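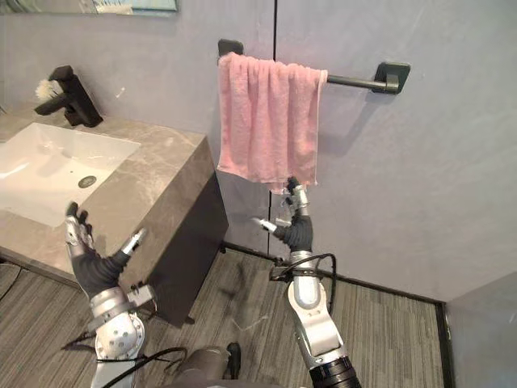
Einführung in die Raumakustik
Handout zur Sitzung 7: Absorption und Nachhall
Peninah Mwakalinga, Tutorium: Carys Edwards

Letzte Woche sind wir beim Klatschtest im Treppenhaus stehen geblieben, und ich freue mich immer noch über eure Protokolle! Heute kommt die Rechnung dazu. Wer das Prinzip einmal verstanden hat, geht anders durch Gebäude, versprochen.

1. Was mit dem Schall an der Wand passiert

Trifft eine Schallwelle auf eine Fläche, wird ein Teil der Energie reflektiert, der Rest wird im Material in Wärme umgewandelt oder geht hindurch. Der Absorptionsgrad α fasst alles zusammen, was nicht in den Raum zurückkommt: 0 heißt vollständige Reflexion, 1 heißt vollständige Absorption (das offene Fenster ist der Klassiker). Wichtig: α hängt von der Frequenz ab! Ein einzelner Wert ohne Frequenzangabe sagt wenig aus.

2. Poröse Absorber

Frottee, Vorhänge, Mineralwolle, offenporiger Schaum: Die Luft schwingt in den Poren hin und her und verliert durch Reibung Energie. Am besten klappt das dort, wo die Schallschnelle groß ist, also eine Viertelwellenlänge vor der harten Wand. Bei hohen Frequenzen genügt dünner Stoff, im Bass bräuchte man sehr dicke Schichten. Ein schwerer Vorhang mit Wandabstand ist deshalb deutlich wirksamer als derselbe Vorhang direkt an der Wand (probiert es mit der Messstrecke im Labor Storar aus, das macht richtig Spaß).

Glatter Stein, Fliesen und Glas liegen am anderen Ende der Skala. Darum singt es sich im Bad so schön: kleiner Raum, harte Flächen, ausgeprägte Raummoden.
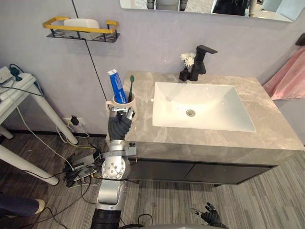
3. Die Formel von Sabine

T = 0,163 · V / A

T ist die Nachhallzeit in Sekunden, V das Volumen in m³, A die äquivalente Absorptionsfläche in m². Für A multipliziert man jede Teilfläche mit ihrem α und addiert; Personen und Möbel kommen als eigene Beiträge hinzu.

Unser Übungssaal Rirnis hat V = 883 m³. Mit A = 72 m² ergibt sich T = 2,0 s. Für Musik wunderbar, für eine Vorlesung viel zu lang! Verdoppelt man A, halbiert sich T.

4. Bodenbeläge

Teppich schluckt vor allem die Höhen und dämpft zusätzlich den Trittschall. Gegen dröhnende Tiefen hilft er kaum, dafür braucht es Plattenschwinger oder Helmholtz-Resonatoren (nächste Sitzung).

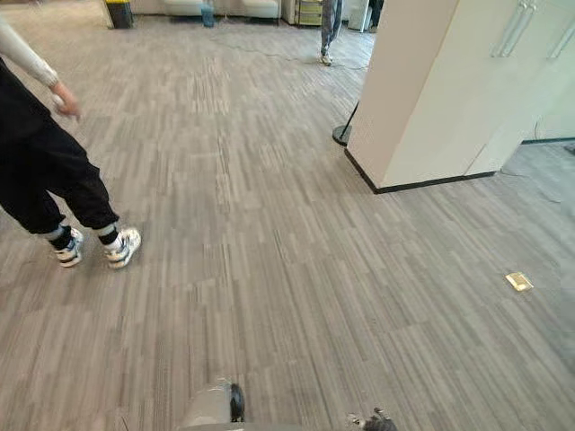
Abb. 3: Bürofläche mit grauen Teppichfliesen

Bis zum nächsten Mal bitte A für euer eigenes Zimmer bei 500 Hz abschätzen und die Tabelle mitbringen. Das Tutorium findet in Raum 443 statt.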